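Call for Participants: Hand-Held Demonstration Sessions

Keltholm Institute, Manipulation Learning Group

The Manipulation Learning Group at Keltholm is seeking adult participants for paid recording sessions beginning in February. Participants will carry out everyday tabletop tasks with a pair of hand-held grippers. The recordings will be used to train Wikel, a learning system that acquires handling skills from examples given by people.

No technical background is required. The group is particularly interested in hearing from people whose work or home life involves regular handling of small items, including food service, packing, sewing and pharmacy work.

Description of the sessions

Each participant attends five sessions at the Echeverri Building. Participants work at a table with one gripper in each hand and follow short written task cards. The current set of tasks concerns the handling of items used in preparing and serving tea.

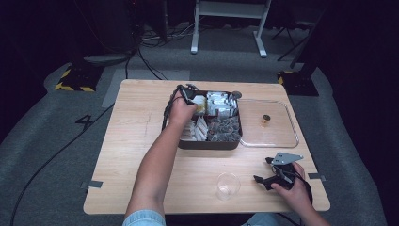
A participant's view of the table, with a gripper in each hand and a divided tray of packets, sachets and tea bags.

A single attempt at a task is called an episode. Participants are asked to complete 20 episodes per session, with a rest period of seven minutes at the midpoint. Additional breaks may be taken at any time without loss of payment. Episodes in which an item is dropped or misplaced are kept and labeled as such by staff, and participants should not attempt to conceal or correct an error unless the task card calls for it.

Participants are asked to work at a natural pace. Before the first recorded episode, staff will provide instruction in opening and closing the grippers, approaching an item from above, and returning both tools to their starting position.

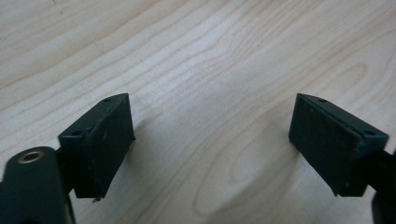 Recordings are made from the participant's viewpoint and from the grippers themselves. Hands, forearms and clothing may appear in the footage. Audio is not recorded. Names are stored separately from all recordings, and a participant may withdraw material at any point before it is added to the Druvow archive.

Eligibility

Applicants must be 18 or older, have full use of both hands, and be able to read instructions in English or Spanish. Corrective lenses are permitted. Persons with a recent injury to the wrist, elbow or shoulder should consult the study coordinator before applying. Left-handed applicants are strongly encouraged to apply.

Payment

Payment is made at a flat rate per session, stated in the consent form, and is issued at the end of each visit. Travel costs within the city are reimbursed on presentation of a receipt.

How to apply

Applications should be addressed to Gladys Castaño, Study Coordinator, at the Echeverri Building front office. Please state your preferred hours and dominant hand. Questions regarding consent and the storage of recordings may be directed to Segundo Inga, Data Steward.

Selected applicants will be invited to an introductory visit, where they may try the equipment before deciding whether to take part.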